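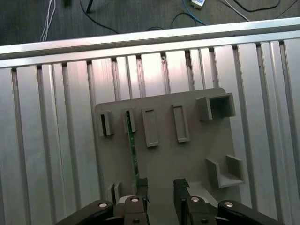
International Business: Market Entry
Handout 2: Franchise and Joint Venture Agreements
Posted 13 Jun 2021

Required reading: the Dostiren case, sections on fees and territory.

A franchisor entering a foreign market grants a local operator the right to use its name and methods for a fixed term. In the case, Dostiren, a food retailer registered in Malta, licenses its brand to a local partner, Riretent, for 10 years. The partner pays an opening fee for each store and a monthly royalty on gross sales.

Note that the royalty is due whether or not the store earns a profit. Students often overlook this when preparing the cash flow table.

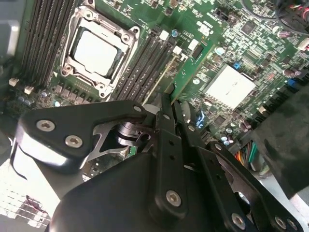
Under a joint venture, the two parties would instead share ownership, and Dostiren would receive dividends in place of royalties. It would also bear part of any loss.

Assignment: Compare the two structures from the position of the local partner. State which one you would recommend and under what conditions. Maximum length is 1000 words, excluding tables. Papers are due at the first class meeting in September.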